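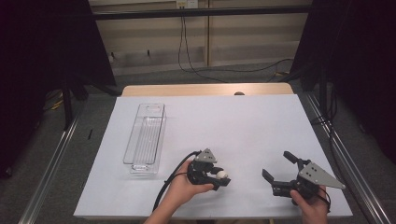 Slide 1: Where I went and why

Hi everybody. So, back in February I got to spend an afternoon at the Konden open day, and I've been boring my family with it ever since. Your turn! I've got 19 minutes, and I'll try to leave a few for questions.

(Ask who has been to one of these. Wait for hands.)

There were 12 of us in my group, mostly from packaging, plus two guys from Gruvico who asked better questions than I did. Shireen Masilela showed us around. She's very patient, and she let me ask the same thing three times.

Slide 2: The ball and the bin

I'd expected big arms behind glass. What we got was a table, a clear plastic bin, a little white ball, and a pair of grippers you hold in your own hands. The task sounds like nothing: pick up the ball, put it in the bin. The person does it, the grippers record it, and that's what the robot learns from later on.

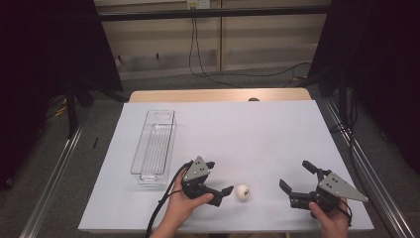
I really thought I'd be good at this, by the way. I play table tennis! But you have to think about where the fingertips are, and they're a few inches farther out than your brain says. My first try sent the ball off the table and under somebody's chair (pause here, people usually laugh).

Shireen told us they had 542 good runs of this one task so far, and she wanted more. I asked what counts as good. She said smooth, no fumbling, no stopping to think. So, none of mine.

Slide 3: What I'd like us to try

Du Plessis has asked if we could do something like this with our sample jars. I think yes, but start with one jar and one tray. Please don't start with the lids.

(If there's time, tell the Nuvgate coffee story. If not, skip to questions.)

Sign-up sheet for the next visit is by the door.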